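Klinhom Neighbors Help Board > Home and Garden > Cleaning and Care

How do I get old flower water smell and crust out of narrow neck vases?

posted by gedero_girl

Hi all! I took over my aunt's little flower stand in June (long story, she moved to be near my cousins) and along with the buckets and the ribbon I got her whole collection of bud vases. There are 19 of them and they're all that skinny kind where you can barely get a finger in. Most are ceramic, a few are glass. The glass ones have a chalky white ring at the bottom that I can see but can't reach, and the ceramic ones, well, I can't see what's in there but I can sure smell it. Pond. They smell like pond.

I've tried dish soap and shaking. I've tried a pipe cleaner, which came off its wire and is now living inside one of the glass ones forever I guess. My neighbor said bleach, my mother said never bleach, and the lady at Fekora Hardware sold me a bottle brush that doesn't fit through the neck of a single one. So, what do you folks do? I'd like to start using them for table arrangements and I can't put pond on somebody's dinner table.

Also a few of them have gold trim or gold tops and I'm scared of wrecking those. Does that change anything?

Duangjai Chaimongkol

Oh, I love this question, I've been rescuing thrift store vases for years and I have opinions!

For the smell, denture tablets. Cheap ones, store brand is fine. Fill the vase with warm water (not boiling, you can crack old ceramic that way and I have, twice), drop in a tablet broken in half so it fits, and walk away overnight. In the morning dump it, rinse it three or four times, and sniff. If it still smells, do it again. My worst one took four nights. It was a swan and I nearly gave up on the swan.

For the chalky ring, that's hard water, and our water on the Irnomik side of town is awful for it. White vinegar and dry rice. A couple spoonfuls of uncooked rice, enough vinegar to cover the ring, thumb over the top, and swirl it like you're mad at it. The rice does the scrubbing. Let it sit an hour and swirl again. Pour it out through a strainer so you don't put rice down the drain, ask me how I know.

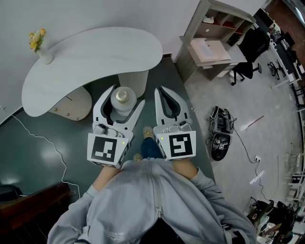 White ceramic with a gold cap, so no soaking the top.

Now the gold. If the top lifts off, take it off before you do anything and just wipe it with a barely damp soft cloth. If it doesn't lift off, or the gold is painted on around the rim, keep the vinegar away from it completely. Use a small funnel and don't fill past the shoulder. I wouldn't swirl those with a thumb over the opening either, just hold the neck and rock it side to side. No denture tablet foam on the gold, no dishwasher ever, and no baking soda paste, that stuff will scratch right through. I had a pretty little one with a gold band that I left in the sink with lemon cleaner while I talked to my sister on the phone, and by the time she finished about her knee the band was gray.

Drying matters as much as washing! Turn them upside down on a rack, or on a towel with a chopstick under one side so air gets in. Ceramic that isn't glazed inside will hold water for days and go sour all over again. I give those 14 hours minimum and then leave them right side up by a window. And if one is unglazed inside and just won't stop smelling, use it for dried flowers and call it a win.

As for your pipe cleaner, bend a hook in some floral wire and go fishing with the light behind you.

tinroof_1623

bleach is fine if its glass. teaspoon in water, half hour, rinse good. dont mix it with the vinegar whatever you do!! that makes a gas. I would not bother with the ceramic ones, you can get new ones for 300 a case or whatever it is now

PorchLightPam

I second the rice, but I use crushed eggshells and they work even better on the corners. Save them up in a jar by the stove, rinsed. My grandmother did it with sand, but sand scratches glass so I don't.

One thing Duangjai didn't mention, change the water every day once you start using them. The little ones hold so little that it goes bad fast, and you want to strip off any leaves that would sit under the water. I do mine at 7 a.m. with my coffee and I haven't had a stinky one since I started.

What are you planning to put in them? I've got sweet peas coming out my ears over here if you want to come cut some.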